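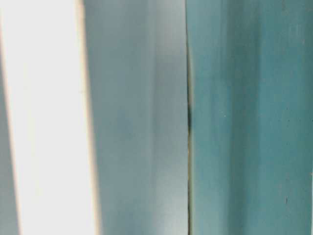

22 Feb 2024, late, kitchen table

I meant to write last night and fell asleep with the pen in my hand, so I will try to get two days' worth in here before the tea goes cold.

Today was the first full shift with the new line running on its own at Marnholm. I keep calling it the new line, though the machines have been standing there since the start of February with their covers on, and we have all been walking around them like furniture in somebody else's house. This morning the covers were gone when I came in, the lights on the cabinets were green, and the first crates were already moving. I had my coat half off and just stood there with one arm in the sleeve.

For anyone reading this in fifty years (hello, whoever you are, I hope the house still has its good window) I should say what we do. We pack door fittings. Hinges, latches, handles, the little plates that go behind the handles, all of it sorted into boxes with the right screws. I have done it for long enough that my hands know the weight of a bag of screws before my head has caught up, and if a bag is short I feel it. That was the job. You stood at your bench, you had your bins in front of you, you filled the box, you checked it, you closed it, and you slid it along to the next bench, where somebody you liked or didn't like very much put the label on.

Now the arms do the filling. They came from Lammers, who also sent two very patient people to set them up and train us. The arms pick from the bins, the scale underneath weighs the box, and anything that comes out wrong gets pushed off onto a side belt, and the side belt is me. My new title is line attendant. I said it out loud in the car to see how it felt and it felt like working on a train.

The old shift count on my side of the hall was 800 boxes on a good day, and a good day meant nobody out sick and no trouble with the tape. Today the board said 1053 when we switched off. There was a bit of clapping from the office end. I clapped too, and I wasn't being sour about it, it is a fine number and my back doesn't hurt for the first time since I can remember. But I noticed I had touched 58 of those boxes, and those were the ones with something the matter with them. It is a strange way to meet your own work, only ever seeing it when it has gone wrong! I opened them up one after another – a latch upside down, a bag of screws caught in the flap, a handle for the left where a handle for the right should have been – and put each one straight and sent it back around. By the afternoon I had a little system going, with the easy ones on my left and the puzzles on my right, and I must say I enjoyed the puzzles.

What I hadn't expected was how little we would talk. The machines aren't terribly loud, there's more of a sighing and clicking than a roar, but the benches used to be close enough that you could carry on a conversation for eight hours without ever looking up. I knew everyone's plumbing troubles. I knew whose daughter had passed her driving test before the grandmother did. Now we each have a station, and the stations are far apart, and when you want to say something you have to walk over, and you can't walk over because of the yellow line on the floor and what happens if you cross it (everything stops, a lamp goes on, and the whole hall looks at you. I did it twice before lunch).

Lunch was therefore very loud. Forty minutes used to feel long and today it wasn't nearly enough, everybody had saved up a whole morning's worth. There was a good deal of talk about Jeltside, where they put in the same sort of line last year. Some say the people there were all kept on and moved around, some say the evening shift went and was never mentioned again. I don't know which is true. We have been told that there will be no changes to the evening shift here before summer, and I noticed that the ones who work evenings were quieter than the rest of us and ate faster.

I have been thinking about that all the way home and I haven't got anywhere with it. I like my back not hurting. I would like it less if it was paid for by the people who come in when I leave, who always left the radio tuned to my station for the morning, and once a piece of cake under a bowl.

The afternoon went more smoothly. We had a short session on the software, which is called Trarnura and asks you to confirm everything you do, and then asks whether you are sure. I am slow with it. My finger hovers. The trainer told me that in a couple of weeks I would be doing it without looking, and I thought, well, that is just what I used to say to the new starters about the screws. I have taken the booklet home, all 40 pages, and have read as far as page six, where there is a drawing of the emergency stop that somebody ought to have drawn larger.

I cleared out my old bench before I left. There was less in it than I thought: a tape measure, the good scissors, a tin of throat sweets gone to one solid lump, and a birthday card I had signed and never passed on, for which I owe someone a proper apology. The bench itself goes out at the end of the week. I asked whether I could have the stool and was told to take it, so it is here now, by the back door, a bit too tall for anything in this kitchen. The cat has claimed it already.

Early start again tomorrow. I must remember the booklet, my other glasses, and to walk the long way around the yellow line. And to ask at the office, plainly, about the evenings.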